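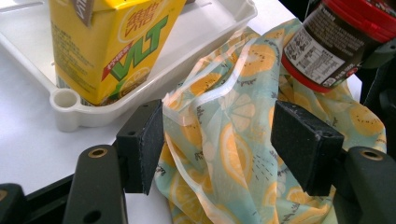 Chapter 7
Looking After a Two-Gripper Packing Table

7.1 What the chapter covers

The earlier chapters dealt with machines that stay bolted in one place. The station in this chapter is different in one respect: the two grippers are held by an operator, one in each hand, and they go wherever the operator's arms go. Everything else about the station is fixed. There is a table, a tray on it, a set of shop goods and a soft bag into which the goods are packed.

We follow one station, known as Tidon, from first setting up to its first full service. The records were kept by Joscha Teuber, who ran it, and the repair notes in section 7.5 come from Bernd Böttcher. By the end of the chapter you should be able to check a pair of grippers before a shift, replace a worn pad, route the cables and decide when a station should be stopped.

7.2 The parts that wear

The pads wear first. A foam pad picks up dust from cardboard and fluff from cloth, and its edge goes before its middle. Cartons are fairly kind to it. Jars with hard lids are worse, and thin printed fabric is the hardest test of all, as a pad that still holds a carton well may let a fold of cloth slide out.

Wipe the pads with a dry cloth at every break. Do not use spirit or household cleaner on them. If dust is still visible after wiping, use a strip of low-tack tape, pressed on and lifted straight off. At Tidon the pads were changed as a pair after 300 packing runs, or sooner if a fold of the bag slipped twice in a row. Never change one pad only. An old pad facing a new one closes off centre, and the operator will start turning the wrist to make up for it.

The screws in the finger arms come next. Check them by hand with the correct driver, a quarter turn at most. A screw that moves at each check needs a new insert, and more force will only strip it.

7.3 Cables and reach

Each gripper has its own cables, and these must be long enough for both hands to meet over the middle of the table and to part again without pulling. Leave a loose loop at the table side. With both grippers on the mouth of the bag, the operator should be able to move each hand outwards to the edge of the tabletop and feel no drag.

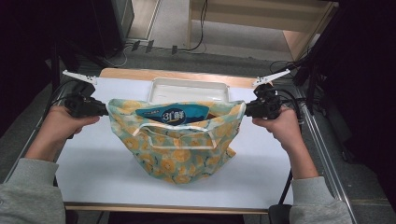
Drag on one side is easy to miss, as most people simply grip harder. Teuber's records show 33 stops in March, and he put most of them down to a cable caught below the level of the tabletop. The cure was a clip on the rail and a longer loop. Keep the loop clear of the operator's sleeve, and look again after anyone has moved a stand.

7.4 Checks before a shift

1. Open and close both grippers fully, with nothing between the fingers.
2. Wipe the pads and look along their edges.
3. Test the finger screws.
4. Run each hand to the far edge of the table and back.
5. Put the tray in its marked position.
6. Pick up the bag by one corner with each gripper – first the left, then the right – and hold it for a slow count of five.

If step 6 fails, go back to step 2. If it fails again, fit new pads and enter the change in the station log.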